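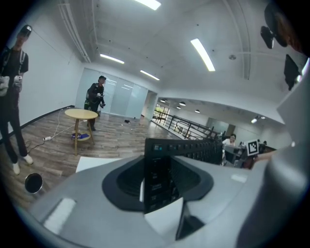 Nam-gil Yeon wrote in to ask whether a cable box really tidies anything, or whether you just end up with a box full of tangle. Fair point, and we don't think the sellers answer it very well. The other questions come from readers too.

Do I need a cable box at all?
Probably not. If a power strip sits behind furniture and gets touched twice a year, leave it alone. A box earns its price where people walk, and even there a shorter lead does more.

Is the Onero box any good?
It holds a six-way strip and the lid shuts. Chunky plugs won't fit side by side, whatever the packet says. We also don't like lids on strips full of chargers – check yours for warmth after an hour.

What about cables across a wooden floor?
Move the table first. People buy clips and covers for a lead that only crosses the room because the side table is in the wrong place. If it has to cross, use a proper floor cover with sloped sides. Tape leaves glue on the varnish and peels up at the corners, usually where you step.

Are the Zuvik ties worth it?
They're strips of hook-and-loop. A pack of 30 costs more than a roll you cut yourself, and we used 7 before losing the rest in a drawer.

Can I plug one strip into another?
No. We get asked this more than anything else, often by someone who has already done it. Buy one strip with a longer lead.

Does a lower shelf on a side table count as storage?
It counts as somewhere things land. The round Cisedell table has one and ours filled up in two days. If you want it for chargers, put a shallow tray on it and accept that the leads will show.

White cables or black?
Whichever came with the thing. White ones vanish against a white wall and stand out on the floorboards, so you only win halfway.

How long should sorting a room take?
Allow 30 minutes, most of it spent finding out which plug belongs to what. Label both ends while you're down there.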